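Textile Conservation Workshop, Nallthorpe
Workshop notebook
September 2026
Subject: Wet cleaning of the Flelbridge sampler group, adhesive removal, and rinse water records

Work continued on the group of linen samplers received from the Flelbridge collection in April. The group consists of 6 pieces, all worked in silk on plain-weave linen, all mounted at some point on acidic board with an animal glue. Object 3719 is the most heavily glued and has been treated first. The remaining pieces are in flat storage, interleaved with acid-free tissue, and should not be moved until the blotter supply has been replenished.

Condition before treatment. The linen of 3719 is brown along the left margin where the board was in direct contact, and the browning follows the glue lines closely. The silk is in fair order. The dark brown outline threads are the exception. They are powdering in the lower border and have been lost entirely from two letters of the alphabet. An iron mordant is suspected but has not been confirmed. The reverse shows far brighter greens and a pink that has faded almost to cream on the front. Photographs of the reverse are in the object folder and should be consulted before anyone writes the color description for the return paperwork.

Dye testing. Each color was tested on the reverse with deionized water, then with the detergent solution at working strength, using small squares of blotter under light weight. Blue, both greens, yellow and cream gave no transfer in either. The red of the strawberry border gave no transfer in water and a very faint pink in detergent after the longer contact time. The test was repeated on a second red thread with the same result. On that basis the red area was treated separately and kept out of the full bath.

Backing removal. The board was taken down in layers with a spatula from the back, working from the corners inward, until only the last paper ply and the glue remained. This took considerably longer than planned. The board is laminated from at least two different stocks, and the inner one splits unpredictably. Colleagues starting on the other pieces are advised to test a corner for depth before choosing a blade. The short curved spatula was better than the long one everywhere except along the straight top edge.

The remaining ply was softened with a methylcellulose poultice through a barrier of thin nonwoven tissue. The first poultice was too wet and the moisture front reached the edge of the embroidered border. It was removed at once and the area blotted. No tide line was visible after drying, but the margin should be looked at again under ultraviolet before the object leaves the workshop. Later poultices were made stiffer and applied in narrow strips, and these behaved well.

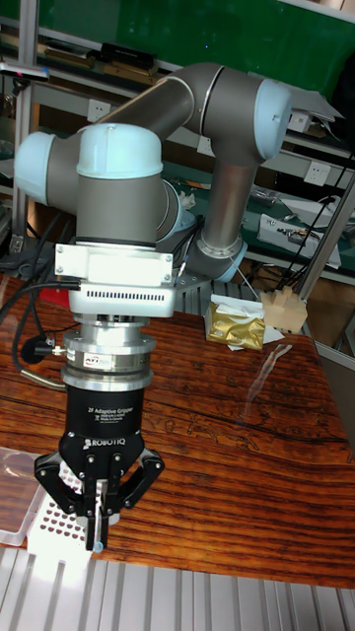
Why was the glue not removed in the bath along with the soiling?

Glue released in a full bath can travel through the whole textile and settle again in the open areas of the weave, where it is much harder to reach. Local softening keeps it in place long enough to be lifted off with the spatula and blotter, and leaves only a thin residue for the bath to deal with.

Wet cleaning. The sampler was supported on polyester screen and lowered into deionized water in the shallow tray. Total bath volume was measured as 50 liters, which is more than needed for a piece of this size. The smaller tray has a scratch in the lining and has been set aside for repair. Yellow-brown discoloration came out of the left margin within the first few minutes. The water was changed when it had become plainly colored, and the second bath colored more slowly.

Detergent was applied by natural sponge with a straight up-and-down pressing motion and no lateral movement. The powdering brown threads were covered with a strip of fine net, tacked through the ground fabric only, and were not sponged. The strawberry border was held above the water line on a raised section of screen and cleaned afterward on the suction table with water alone. The result there is less even than in the bathed area. A slight difference in tone can be seen along the join in raking light, less so in normal light. It was judged acceptable and no further attempt will be made.

Rinsing. Rinses were continued until the conductivity reading leveled off. The Kuipers meter drifted during the first readings and had to be recalibrated, so the first two entries on the rinse sheet have been struck through and initialed. They should not be used in any summary. The probe cap had been stored dry. It must be stored with a few drops of the storage solution in it, as the instruction card on the shelf states.

Drying. The piece was blotted and laid face up on the covered board. Grain was aligned with glass weights and fine pins at the upper and left edges, then adjusted once more after the first blotter was removed. The lower right corner pulls inward and has evidently done so for a long time, as the stitching there follows the distortion. No force was applied to correct it. Cold air only was used, with the fan at the far side of the room.

Observations after drying. The linen is lighter overall and noticeably more flexible. The browning at the left margin is reduced but remains visible, and the outline of the old board can still be made out from the reverse. The handle of the glued areas is close to that of the rest. One small patch near the upper left corner is still stiff. The silk has kept its luster. The date in the lower cartouche, previously read as uncertain, is no clearer than before, because the thread is missing and the needle holes have closed up.

Supplies. The Deritz blotter is nearly finished. An order for 100 sheets has been placed in the heavier weight. The lighter weight cockled when wet and left a faint texture on the test cloth, and it should be kept for dry interleaving only. Methylcellulose is sufficient for two further objects. Fine net needs to be dyed before the next piece, and the shade card made for 3719 is too warm for the others, whose linen is grayer.

Points for the next object. Test the reds first, with the longer contact time. Prepare the poultice the day before so that it can stand. Mark the grain line with a basting thread while the board is still attached, when it is easier to see. The rinse sheet should have a separate column for bath temperature, which was recorded this time in the margin and is difficult to read.

Outstanding for 3719: ultraviolet check of the border margin; decision on whether the stiff patch is treated again or left; support fabric to be washed and pressed; net overlay for the brown threads; mount dimensions to be sent to Flelbridge for approval before any board is cut. The net tacking in the lower border stays in until the overlay is ready.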